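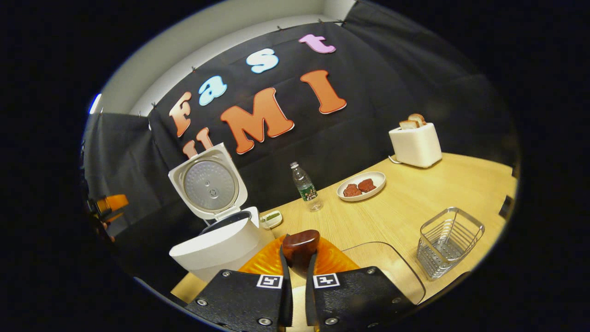 Ticket 239 -- hand-held gripper, left finger slow to close
Opened by Kuldeep Bansal, 20th December. Unit: Lula. Site: Kurkcombe, kitchen table station. The left finger lags the right by a visible amount on the first squeeze of the day, then catches up. Both screws on the left finger plate were checked and are tight, same for the two on the right. The markers near the finger tips are still flat and clean, so tracking is not the first suspect. It will hold something small and glossy upright over the table without trouble. The lag only shows on an empty close.

Marta Shevchuk replied:
Please check the slide before touching the fingers. On the last unit from Basotent the grease had gone stiff. Wipe the rail, put on a thin coat, then run 900 open-close cycles with nothing in the grip. Leave the table set up as it is so we can compare with the older runs.
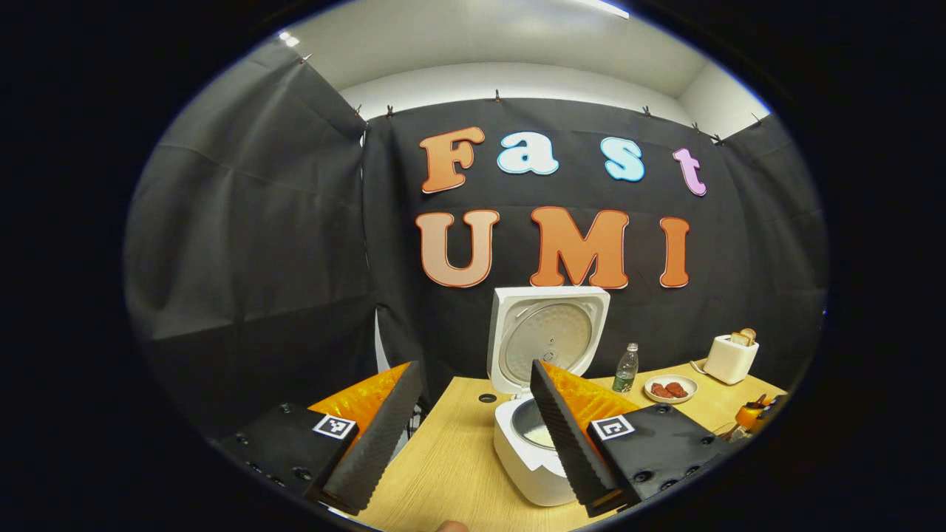
Kuldeep Bansal replied:
Rail wiped and greased. There was grit at the left end stop -- dark, like worn plastic. Lag is down to almost nothing after roughly 900 cycles. I also found the left return spring seated one notch low and moved it up to match the right.

Marta Shevchuk replied:
Good. Order a spare spring from Vasylenko, part 11 on their sheet. Do 3 cold starts on separate mornings and write down the result of each. If the lag comes back, swap the spring and leave the fingers alone.

Status: waiting on cold starts. Next service due in February.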